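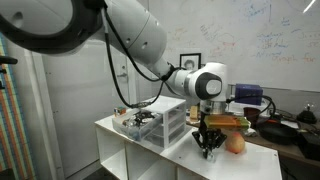
## Ticket 1884: Shared calendar shows bookings an hour late

**Status:** closed
**Site:** Brundarside, second floor
**Affects:** Wallner booking panels outside the meeting rooms
**Priority:** normal

### Reported

Front desk says the panel outside Drostel shows every booking one hour later than it was made. A 9:00 meeting appears as 10:00. People see a green panel, walk in, and find the room already taken. Outlook on laptops shows the right time. The panel's own clock in the corner is also right.

### Log

**8:40** – Made a test booking for 11:00 in Drostel. Outlook has 11:00, panel has 12:00. Same result from the web calendar and from a phone.

**8:55** – Checked the other panels on the floor. Zosell has the same fault. The rest are fine.

**9:10** – Restarted both panels from the admin page. No change. Pulled the network cable on Drostel, waited 300 seconds, plugged it back in. It came up with the same wrong times.

**9:35** – Compared firmware. All panels are on the same build, so I left that alone.

**10:05** – Opened the room mailboxes. Drostel and Zosell have a different time zone from the others. They were both recreated in February when the old mailboxes hit their size limit, and the new ones picked up the tenant default. Panels read the zone from the mailbox and use the network only for the clock display.

**10:20** – Changed the zone on Drostel and forced a sync. Bookings still an hour off.

**10:30** – The panel keeps a local cache and a sync doesn't clear it. Admin page > Device > Storage > Clear calendar data. After that the 11:00 test booking showed at 11:00.

**10:45** – Same two steps on Zosell. 91 entries reloaded, took 4 minutes. Panel says "Connecting" the whole time, leave it alone until it finishes.

### Fix

1. Set the time zone on the room mailbox.
2. Clear calendar data on the panel.
3. Make a test booking and check it at the door, not only on the admin page.

### Still open

- Recurring meetings made from the panel itself may have been saved at the wrong time. Front desk will ask the owners to check theirs.
- Add the time zone to the checklist for new room mailboxes.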